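4.2 Do players notice the port?

Last updated 14 Mar 2021

We use cookies to remember your reading settings. Accept / Manage

The claim that players can feel the difference between an original release and its port is repeated so often in reviews that it is rarely treated as a claim. Reviewers write that a console version is "heavier" or "less responsive," and later papers cite those reviews as if they were measurements. We wanted to know how much of this survives when the player has no idea which version is running.

We used Bullimari, a side-scrolling horror game first sold for desktop computers and later moved to console by a second studio, Harham. It was picked for dull reasons. Both versions run at the same frame rate, the art was not redrawn, and the added content sits after the third chapter, so the first two chapters can be compared directly. It also has a reputation. In the Trestinov forum archive, the port is called sluggish in 207 separate threads, and many of those threads point back to the same early review.

That last fact should have made earlier authors more careful than they were. The Rainer survey, which is the usual source for the view that ports lose something, collected 490 responses, and every one came from a person who had been told which version they were playing. The survey form placed the question about input feel directly after a question asking whether the player had read any coverage of the port. We can think of few better ways to get people to repeat what they have read. The authors mention the ordering in a footnote and then go on to treat the scores as a finding about the game.

Our own sessions, held in January, hid the version. Both builds ran through the same display with the same controller, start screens were skipped, and button prompts were patched to match. Each player finished the first two chapters twice and then said which run felt slower, with "no difference" allowed as an answer. Players who had read about the game beforehand were kept in the sample but marked.

The results do not flatter the usual story. Players who picked a slower run chose the original nearly as often as the port. The marked players were more confident in their answers and no more accurate. Several described the slower run in the exact terms used in the forum threads, including one phrase about "walking through glue," and were talking about the desktop original.

We do not take this to mean that the two versions are the same. Logged input delay in the port is a little longer during the hallway sections, where the lighting is heaviest, and it is possible that a practiced player would catch it. Our players were mostly new to the game. The results should be read with that limit in mind, and we would object to anyone citing them as proof that ports are fine. 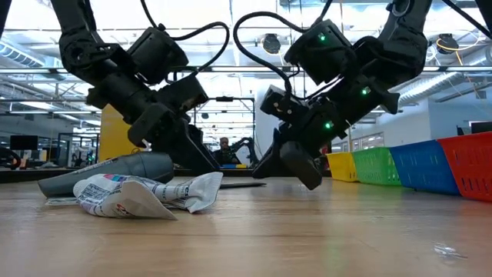

Figure 4.

A harder problem is what "feel" was ever supposed to mean. The Rainer authors use the word for input delay, for controller weight and for mood, sometimes within one paragraph. A horror game depends on mood more than most, and a player who is less scared the second time through may well blame the machine. We tried to handle this by switching the order of the versions between players, but switching the order only spreads the effect around. It does not remove it. Fear on a first run is a different thing from fear on a second, and we doubt that any design built on back-to-back play can get past that.

The larger set of 2,000 store reviews discussed in Section 5 has the opposite weakness. Those players met the game once, in their own homes, but they all knew what they had bought.

Get new papers by email. Enter your address to subscribe. You can unsubscribe at any time.

Comments (3)

pixelmoth
I played both and the port IS slower in the hallways. Glad the logs at least back that up. Would like to see this done with people who have finished the game a few times.

danton_r
Fair criticism of the survey, but letting people answer "no difference" gives them an easy way out. How many took it? I can't find the number anywhere in this section.

savepoint9
Is Section 5 up yet? The link goes back to the top of the page for me.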